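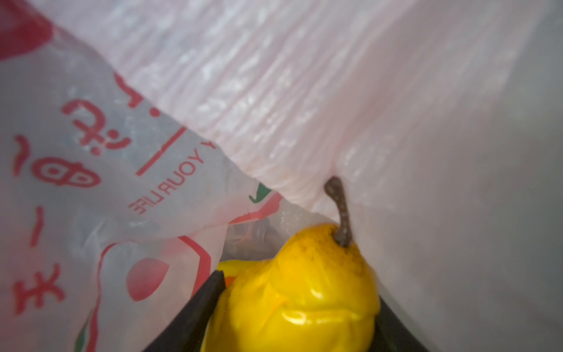
Figure 3. Wrist camera view during a bag trial with the Komard gripper kit. A yellow pear is held between the two fingers inside overlapping plastic bags.

4.2 Picking from soft bags

The bin and shelf tasks in Section 4.1 are ones that most two-finger kits on the market can handle after a day of tuning. Grocery bags are a different matter, and they were the part of the review we most looked forward to. A bag has no fixed shape, its walls fold over the goods, and the film gets between the fingers and whatever they are meant to close on. The Komard kit is sold with a wrist camera, a pair of slim fingers and a set of ready-made grasp routines, one of which is meant for bagged goods. We wanted to know how far that routine would go with no changes from us.

We ran 583 bag trials at the Divcombe site, using the default settings that ship with the kit. Hugo Lecomte packed the bags and Hongmei Fang ran the arm. Bags were reused until they tore, so many of them were badly creased by the end, and we made no effort to smooth them out. Items included fresh fruit, boxed tea and small jars. A trial was scored as a success if the item left the bag, reached the tray and was released there with the bag still on the table.

Figure 3 gives a good idea of what the camera has to work with. The stem and the speckled skin at the top of the pear are fairly sharp, while the pink film on the right is so close to the lens that it blurs into a pale wash. The tip of the stem also presses into the film and dimples it. Contacts of this kind matter a great deal for the lift, and the routine has no model of them at all. It looks for a patch of steady color, lines up the fingers on either side and closes until the motor current rises.

Given how simple that is, we were delighted by how well it did! The routine brought the item to the tray in over 7 out of every 10 trials, and smooth round fruit did better than anything else we tried. The slim fingers deserve much of the credit. They slide down between the film and the goods where the wider pads of the Baudry hand, tested in the same bags, tended to push the whole bag ahead of them.

Failures fell into two main groups. In the first, a fold of film was caught along with the item and the bag came up too – annoying, but easy to spot from the wrist view. In the second, the color patch belonged to printing on the bag and the fingers closed on nothing but plastic. Bright red and green prints caused most of these. Fatos Vlachou found that a second look from a slightly different wrist angle removed many of the false targets, and we describe that change in Section 5.

Setup was quick. Unpacking, mounting and camera calibration took two people a single morning, and the printed guide was clear enough that we never had to call the supplier. Our one real complaint concerns the finger covers, which must be removed with a very small hex key before the tips can be wiped down. After a session with ripe fruit, that gets old fast.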